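Tastel Stage Captioning System
Installation and Operation Guide
Section 4: Setting up the caption display in the auditorium
Revision: September 2020

4.1 Before you start

This section covers the placement, wiring and first power-up of one Kimetti caption display with a Menzies operator station. Venues with two or more displays should complete 4.2 to 4.6 for the first display, then go to 4.9.

You will need:

Kimetti display panel with its power cord
Floor stand or two truss clamps (ordered separately)
Menzies operator station and USB license key
Sirine link box, with its 12 V supply
Shielded network cable, Cat 5e or better
Safety bonds, one for each clamp
A 6 mm hex key
The caption file for the production, or the test file supplied on the license key

Allow two people for the panel. It must not be lifted by the hood or by the cable tray on the rear.

CAUTION: If the panel has been stored in an unheated truck or scene dock, leave it in its case in the auditorium for two hours before connecting power.

4.2 Choosing a position

The display should sit close enough to the action for a patron to read a line and look back at the stage without turning the head. In a proscenium house this is normally at the side of the stage opening, on the audience side of the house curtain. In a thrust or in-the-round layout, one display will not serve all seats. Refer to Appendix B.

1. Identify the block of seats that will be sold as captioned seats. Get this from the box office before the panel goes up. Moving the panel later means repeating 4.6.

2. Sit in the seat at each corner of the block. From all four, the full width of the panel position must be visible, with no rail, speaker or masking in the way.

3. Measure from the panel position to the farthest seat in the block. With the standard character size, the limit is 14 meters. Beyond that, use the large character size (see 4.7) and accept two lines of text in place of three.

4. Check with the lighting department that no front-of-house unit is focused across the panel position. Side light at a low angle will wash out the text even at full brightness.

5. Mark the position with tape and note it on the venue plan.

Note: The panel adds a small amount of spill to the nearest masking. Where the director has asked for a full blackout, set the blackout behavior in 4.7 before the technical rehearsal.

4.3 Mounting on the floor stand

1. Open the legs of the stand fully and lock each one. The locking tab clicks when seated.

2. Place the stand on the tape mark with one leg pointing upstage.

3. Fit the ballast weight over the center post. The stand must not be used without it, including during rehearsal.

4. With one person at each side, lift the panel onto the post so that the two hooks on the back drop into the slots of the crossbar.

5. Insert the retaining pin through the crossbar and close its clip.

6. Raise the post to the required height and tighten the collar by hand, then a quarter turn with the hex key. Do not overtighten.

7. Tilt the panel toward the center of the captioned block. The tilt scale on the left bracket can be read from behind; write the figure down for the refit.

CAUTION: The stand is not rated for raked stages. On any rake, use the truss clamps.

4.4 Mounting on truss or pipe

Work at height must be done by the venue's own rigging staff or by a rigger approved by the venue.

1. Bolt the clamps to the top rail of the panel, one at each end hole. The middle holes are for transport fittings and will not carry the load.

2. Raise the panel to the pipe and close both clamps.

3. Pass a safety bond through the eye behind each clamp and around the pipe. Leave as little slack as possible.

4. Tighten the clamps, then check that the panel is level with the house curtain hem or another fixed horizontal line.

5. Dress the cables along the pipe to the nearest vertical drop. Leave a loop at the panel so that it can be tilted.
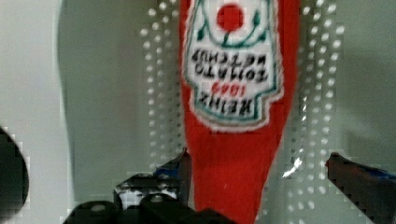

4.5 Wiring

The Sirine link box sits between the operator station and the panel. It passes the caption data, and it also takes the blackout signal from the lighting desk if one is used. Place it where the operator can reach it, normally on the shelf below the station.

1. Make sure that all units are switched off.

2. Connect the network port of the operator station to the port marked IN on the Sirine link box.

3. Connect the port marked OUT 1 to the DATA port on the rear of the panel. If the run goes through house tie lines, confirm that the line is a direct connection with no network switch in it.

4. If the lighting desk is to control blackout, connect its contact closure output to the terminals marked BLK. Polarity does not matter.

5. Connect the 12 V supply to the link box. Turn the locking ring until it stops.

6. Connect the panel to a non-dim power circuit.

7. Insert the license key in the operator station.

WARNING: Never connect the panel to a dimmed circuit, even one that is set to full. This will damage the power supply and is excluded from the warranty.

Note: The status light on the link box is amber until it detects a panel and green afterward. If it stays amber for more than a minute, see 4.10.

4.6 First power-up and alignment

1. Switch on the link box, then the panel, then the operator station. Use this order every time.

2. Wait for the panel to finish its self-test. It shows the firmware version, goes dark, and then shows a single dot in the lower left corner.

3. Start the Menzies software. Select Venue, then Add Display. The serial number of the panel should appear in the list. Select it and press Accept.

4. Select Test, then Grid. A border and a center cross appear on the panel.

5. Return to the four corner seats. From each, check that the whole border is visible. Adjust the tilt as needed.

6. Select Test, then Text. Three lines of sample text appear. Read them from the farthest seat with the house lights at half and again with the house lights out.

7. Press Store. The alignment is saved under the venue name and is kept when the power is off.

If you press Accept and no serial number is listed, do not type one in by hand. The manual entry field is for service use only.

4.7 Display settings

All settings are found under Setup in the Menzies software. They can be changed during a performance, but a change is not sent to the panel until the next caption is released.

Character size: Standard or Large. Default is Standard.

Lines: one, two or three. Large limits this to two.

Text color: Amber, White or Green. Default is Amber. White is brighter at the same level setting and should be lowered to match.

Level: 0 to 100. Start at 35 for a dark house and 60 for an outdoor or daylight performance.

Scroll: Roll moves the text up one line at a time. Block replaces all lines together. Use Roll for plays. Block is suited to sung text, where each caption is held for longer.

Blackout: Off, Follow or Hold. Off ignores the lighting desk. Follow turns the panel dark while the contact is closed. Hold turns it dark and keeps it dark until the operator releases the next caption.

Sound descriptions: On or Off. When On, lines tagged as sound are shown in brackets.

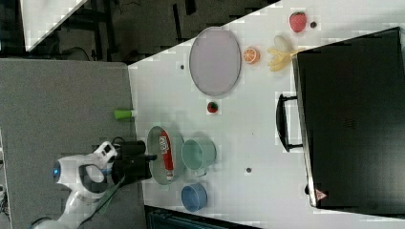

4.8 Loading the caption file

1. Copy the caption file to the root of the license key or to a separate USB drive. Files in subfolders are not listed.

2. In the Menzies software, select Show, then Import, and choose the file.

3. Wait for the check to complete. The software reports the number of captions found and lists any line that is too long for the current character size.

4. Correct long lines in the editor or select Auto Wrap. Auto Wrap does not move a speaker name away from its first word.

5. Select Show, then Save As. Enter the production name. Do not save over the imported file.

A single show file can hold up to 3,456 captions. A longer script must be split, usually at the intermission. Each part is loaded as a separate act and the operator changes acts from the Show menu.

The first caption of every act should be blank. This gives the operator a safe cue to hold on while the audience is seated.

Note: Cuts made in rehearsal should be marked as Skip, which keeps them in the file. If a cut is restored, clear the Skip mark and save.

4.9 Adding a second display

1. Mount and power the second panel as described in 4.3 or 4.4.

2. Connect it to OUT 2 on the Sirine link box. Do not chain it from the first panel.

3. Repeat 4.6. The new panel is listed as Display 2.

4. In Setup, select Link if both panels are to show the same text with the same settings. Clear Link to set the level for each one separately.

4.10 Faults during setup

Status light stays amber. Check that the panel is on and that the cable is in OUT 1. Replace the tie line with a direct cable to rule out a house wiring fault.

Panel shows E14. The panel is too hot. Switch it off, clear the vents and wait until the case is cool to the touch.

Text appears but is one line late. Scroll is set to Roll with a blank caption missing at the start of the act. See 4.8.

Panel goes dark at random. The blackout contact may be closing. Set Blackout to Off. If the fault stops, ask the lighting department to check the desk output.

License key not found. Remove the key, restart the operator station and insert the key again after the login screen appears.

Settings lost after a power cut. Open Venue and select the stored alignment. If it is not listed, repeat 4.6 in full.

Faults that remain after these checks should be reported with the panel serial number and the log file. The log is saved from Help, then Export Log.

Continue with Section 5, Running a captioned performance.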